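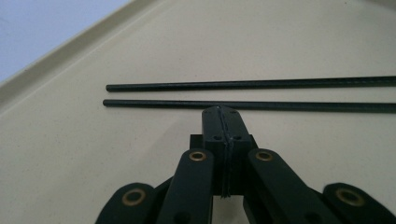

Unit 7: Picking Thin Rods from a Tray

Lab handout, Introduction to Manipulation
Instructor: Nhi Quách. Lab assistant: Zaid Daher.

Task

Two thin black rods lie side by side in the beige tray with a narrow gap between them. Pick up one rod with the hand-held gripper, lift it clear of the rim, and set it down on the marked rest outside the tray. The other rod must stay where it is. Each group records 13 attempts per operator.

Before you start

Read section 3 of the linkage notes. You should be able to sketch the gripper from memory: central block, an inner arm on each side, an outer plate beyond each arm. The brass bushings sit in the rounded ends of the arms and plates. Treat them as pin joints with no play for the calculation in part B. Part C asks what changes when you drop that assumption.

Open and close the gripper a few times over the bare bench. Both fingers should move together. If one side lags, hand the unit to Zaid and take another. Do not tighten anything yourself.

Part A: Approach

1. Place the rods parallel, blunt ends level to within a finger's width. They must not touch.
2. Hold the gripper with the central block square to the rods. A tilted block brings one finger down first and rolls the rod.
3. Lower until the fingertips rest on the tray. Close slowly.
4. Lift straight up. Pause above the rim before moving sideways.
5. Log the result as clean, slipped, or double. A double is any attempt in which the second rod moves, even if the first one was picked correctly.

Repeat from step 1 for every attempt. Do not start from wherever the rods ended up.

Part B: Fingertip path

Measure the distance between bushing centers on one inner arm and on the matching outer plate. Use the calipers, and measure each length twice. From these, plot the path of the fingertip from fully open to fully closed. Mark the height of the tip above the tray at both ends of travel. If the tip drops as it closes, state how far you would need to raise the gripper to compensate.

Part C: Written questions

Explain why a rod near the rim is harder to grip than one in the middle of the tray. Refer to the slope of the rim.

Estimate the effect of bushing play on fingertip position.

Hand in

One report per group, 2 pages plus the log sheet. Plots need labeled axes with units. Reports go in the Unit 7 folder before the next lab.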